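Thu 1 February

Budget stuff again, writing it down so Hedvig doesn't have to dig through my email. Dahlgren came back on the spare suction cups: $34 a pack, and they'll hold that price till August. I say we order plenty now, we go through them like gum.

The bigger question is new bins. Ours are scratched up pretty badly on the inside and I'd love a matched pair with a coating that holds up (Ylva says Broten powder coats in any gray we want!). Their quote is $1,147 with shipping. Ergate is cheaper but wants 90 days, and no way am I waiting that long.

Then there's the second gripper, $3,320, which eats most of what's left for the year. I keep going back and forth on it. Yes, we'd have a backup, but we'd also be broke until summer.
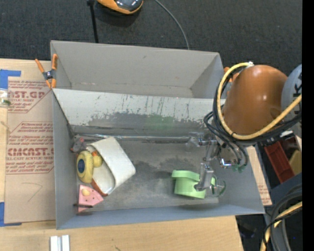 So my vote is bins and cups first, gripper goes on the next request. Also want a line for more clamps and blue tape, small money but it always ends up on my own card. Hedvig Ekström signs off on anything over a thousand, so I need to catch her before she leaves for Skullville. Ask Ylva if the bin quote includes lids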